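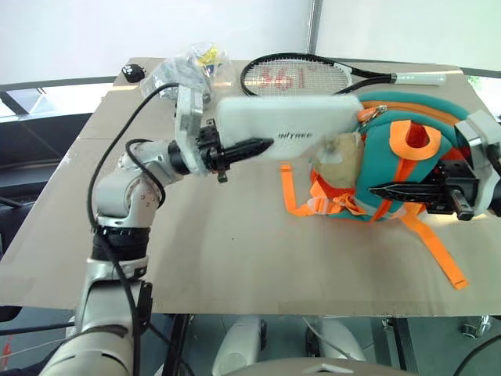

아이 가방 싸기, 우리 집 연말 숙제

안녕하세요, 여러분! 이번 호 살림 코너는 가방 이야기예요. 12월이 코앞이라 저희 집은 벌써 겨울 방학 특강 준비로 어수선하거든요. 막내가 테니스를 배우겠다고 선언하는 바람에 짐이 갑자기 늘었어요. 학교 가방 하나 챙기는 것도 벅찬데 라켓까지라니!

저는 가방을 쌀 때 일단 테이블에 커다란 골판지를 한 장 깔아요. 택배 상자 펼친 거면 충분해요. 지우개 가루며 과자 부스러기며 가방 바닥에서 별게 다 나오는데, 다 끝나고 골판지만 들고 나가서 털면 되니까 얼마나 편한지 몰라요. 그 위에 가방을 눕혀 놓고, 들어갈 것들을 옆에 쭉 늘어놓고 시작합니다.

가방은 청록색에 주황색 테두리가 둘린 어린이용이 참 예뻐요. 색이 쨍해서 아이들 가방이 한데 쌓여 있어도 금방 찾을 수 있거든요(작년에 남의 집 가방을 들고 온 적이 있는 사람의 말이니 믿으셔도 됩니다). 다만 끈이 길면 꼭 한 번씩 정리해 주세요. 저는 남는 끈을 접어서 고무줄로 묶어 둬요. 안 그러면 의자 다리에 걸리고, 문틈에 끼고, 아주 난리예요.

필통은 흰색 네모난 걸 좋아해요. 때가 탄다고 말리는 분도 많지만 저는 오히려 그래서 좋더라고요. 지저분해진 게 보여야 닦게 되잖아요. 물티슈로 쓱 닦고, 안에 든 연필은 한 번씩 다 꺼내 봅니다. 지난번엔 몽당연필만 7자루가 나왔어요. 뚜껑 없는 사인펜은 세지도 않았고요. 필통은 책을 넣은 다음 맨 위에 올려요. 아이가 교실에서 제일 먼저 찾는 물건이니까 손만 넣으면 잡히는 자리가 좋아요.

문제는 라켓이죠. 처음엔 가방에 억지로 꽂아 줬는데 손잡이가 삐죽 나와서 버스에서 계속 사과하고 다녔어요. 지금은 따로 얇은 주머니에 넣어서 어깨에 메게 해요. 줄이 눌리지 않게 책 밑에는 절대 두지 않고요. 현관 고리에 걸어 두면 아침에 잊고 나갈 일도 확 줄어요!

이렇게 해서 가방 하나 싸는 데 20분 걸립니다. 아이랑 같이 하면 좀 더 걸리는데, 그래도 같이 하는 쪽을 추천해요. 자기가 넣은 물건은 자기가 찾더라고요. 엄마 내 풀 어디 있어, 하는 소리가 줄어든 것만으로도 저는 대만족이에요.

다음 호에는 작아진 신발주머니를 어떻게 다시 쓰는지 적어 볼게요. 좋은 방법 있으신 분은 답장으로 보내 주세요. 지난 호에 도시락 가방 냄새 빼는 법 보내 주신 분들, 굵은소금 잘 써먹고 있습니다!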